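Der smarte Schlüsselfinder und ich, Zwischenstand

24. Dezember 2025

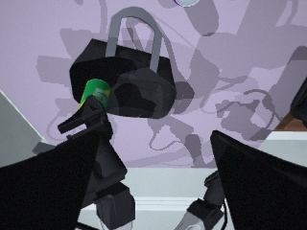
Im April habe ich mir zwei Bluetooth-Tracker von Purkden gekauft, obwohl ich solchen Dingern eigentlich nicht traue. Der Grund war banal: Ich hatte zum wiederholten Mal eine halbe Stunde lang meinen Schlüssel gesucht und war entsprechend weichgeklopft, als die Werbung kam. "Nie wieder suchen" stand da. Nun ja. Mein Schlüssel wohnt in einer Tasche, schwarz, mit einem einzigen dicken grauen Henkel obendrauf, und in so einem schwarzen Bauch verschwindet erfahrungsgemäß alles, was kleiner ist als ein Brillenetui. Genau für diesen Fall sollte der Tracker gut sein: App auf, Knopf drücken, es piept. Soweit die Theorie.

Die Einrichtung lief über die App Tidlow, und da ging mein Misstrauen gleich los. Warum braucht ein Plastikplättchen, das piepen soll, meine E-Mail-Adresse? Warum möchte es meinen Standort "immer" wissen und nicht bloß dann, wenn ich etwas suche? Ich habe alles abgelehnt, was sich ablehnen ließ, und bekam seitdem regelmäßig die Meldung, mein Erlebnis sei eingeschränkt. Mein Erlebnis besteht darin, einen Schlüssel zu finden. Mehr möchte ich gar nicht erleben.

Zum Piepen selbst: In der Wohnung funktioniert es meistens. Steckt der Tracker aber tief zwischen Schal und Einkaufsbeutel, hört man ihn erst, wenn man sowieso schon mit dem Arm drin ist. Die App behauptet dann gern, der Schlüssel sei "ganz in der Nähe". Das wusste ich vorher auch - sonst würde ich ja nicht an dieser Stelle wühlen. Die Richtungsanzeige mit dem hübschen Pfeil hat mich einmal vier Minuten lang durch den Flur geschickt, erst zur Garderobe, dann zurück, dann gegen die Wand zum Nachbarn.

Im Herbst kam ein Update, und danach war einer der beiden Tracker verschwunden. Also nicht der Tracker, der lag auf dem Küchentisch. Die App kannte ihn nicht mehr. Der Support schickte mir eine Anleitung mit neun Schritten, von denen der letzte lautete, ich solle bei Schritt zwei wieder anfangen. Nach dem Batteriewechsel ging es dann. Ob es an der Batterie lag, weiß ich nicht, der Support wusste es auch nicht.

Josué Assunção, mit dem ich mir das Büro teile, schwört auf das Konkurrenzprodukt von Getimholm und hat die Teile inzwischen an allem hängen, sogar am Regenschirm. Er sagt, man müsse dem System halt die Rechte geben, die es haben will. Kann sein. Ich habe ihn trotzdem letzte Woche mit dem Handy in der Hand vor der verschlossenen Bürotür stehen sehen. Akku leer.

Jetzt will Tidlow auch noch ein Abo einführen. Den "Verlauf" gibt es dann nur noch gegen Geld, das Piepen bleibt angeblich kostenlos. Dieses "angeblich" merke ich mir. Bis dahin bleibt der eine Tracker am Schlüsselbund und der andere in der Schublade, und neben die Wohnungstür habe ich einen Haken geschraubt. Ohne Konto, ohne Update. Falls jemand von euch einen Finder kennt, der ganz ohne Anmeldung auskommt, schreibt es bitte in die Kommentare.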